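From the Workroom: A Few Words About Floors

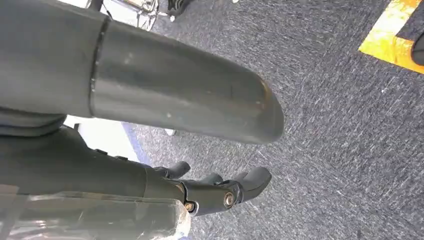 I have been meaning to write about the floor for months now, and every time I sit down to do it something more exciting comes along (the spring sale, the new shelving, the great label mix-up in March, which many of you were very kind about). But a good number of you have asked how we keep up with the mess when we are packing, so this time the floor gets its turn at last, and I hope you'll forgive me if I go on a bit.

If you have ever unwrapped anything that came in clear plastic, you already know the trouble. The big sheets are easy. You ball them up, they slowly un-ball themselves while you watch, you ball them up again and in they go. It's the little stuff that gets away. Corners of tape, the pull strips from the mailers, crumbs of foam, those tiny white flecks that could be paper or could be anything, and which seem to wait until you've put the broom away before they show themselves. I found one in my coffee last winter. I drank the coffee anyway.

When we first moved into the Buckley building we swept once, at closing, and thought ourselves very tidy. Then the fall orders came in and by the middle of the afternoon you could hear the floor crackle as you crossed it. A scrap of wrap underfoot is slippery, too, a good deal more than you'd expect, and after I did a rather graceful slide past the tape station with my arms full we decided once a day wasn't going to cut it.

So now we stop and sweep 3 times: before the first box is opened, at lunch, and at the end. The lunch one is the one everybody wants to skip, me included, and it makes the biggest difference by far. We do the middle of the room first and the edges last, working toward the door. Along the edges I go in with the little hand brush and get right down on my knees, where I usually discover a pen or two and once, to my delight, the good scissors.

A word about the wrap itself. We try to keep the clean sheets and fold them flat for padding, and they do fold, if you're patient and press the air out with your forearm as you go. Anything with tape stuck to it goes in the separate sack, and anything that has been on the floor goes in there with it. Please don't be tempted to rescue a piece that looks fine. It will have picked up grit, and grit is hard on a polished surface. One of the Clasero trays came back to us with fine scratches all across the base, and I'm fairly sure a reused sheet was to blame. We replaced the tray, of course, and I felt terrible about it for a week.

For the brooms, since somebody always asks: we use a wide soft one for dust and a stiffer one for the corners, and I still swear by a damp cloth wrapped around the soft one for plastic bits, which like to cling and hop about when the air is dry. A quick mist of water over the bristles does nearly as well. At home I use a dry mop from Feltell that I bought on a whim and have grown very fond of, though it sheds a little if you wash it too warm (ask my black socks).

The sack fills up faster than you'd think, and we take it over to the film drop-off whenever we have 8 of them lined up by the back door. They weigh next to nothing and take up the entire car. If anyone on the north side of town makes that trip regularly and has room for a sack or two of ours, I'd love to hear from you, and I'd happily send you home with something nice from the seconds shelf.

While I have you, two small bits of business. The Lastness blankets are back in gray and in the oatmeal color, and they are every bit as heavy and lovely as the first lot. Anyone who put their name down in the spring will get a note before they go out on the shelves. And our packing evenings start up again this month. We begin at 6, there's soup, and we finish by 10 at the very latest, usually a good while sooner if the soup is nice. Wear flat shoes with a bit of grip to them, bring an apron if you have a favorite, and there will be a broom by the door with your name on it.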